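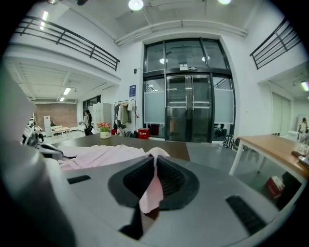 Visits > Open day > Questions

Last updated: 2 Jan 2024

Who can come to the Rastitberg open day?
Anyone. Under-16s need an adult with them. We can take 200 visitors, so please book a place.

What will I see?
Bestilov staff showing how they teach robots to handle cloth and other soft things. The demonstrations run on the ground floor and last 37 minutes each. You can join at the start of any of them.

Can I have a go?
Yes. Huguette Sawatzky runs the hand-held gripper sessions. You pick up a cloth, move it and put it down again. You do not need any experience. Please take off rings and tie back long hair first.

Are the sessions recorded?
Gripper sessions are. You will be asked to sign a form beforehand. If you prefer not to, you can still watch.

What happens to the recordings?
They go into Revia, our set of cloth-handling examples. It had almost 600 at the end of August.

Can I bring a school group?
Yes, but write to us first. Larger groups are split in two.

Is there parking?
Not on site. Use the Forsberg car park, 300 metres up the road.

Is there a charge?
No.

Can I cancel?
Yes. Reply to your booking email and we will offer the place to someone else.

We use cookies to remember your settings. Accept | Decline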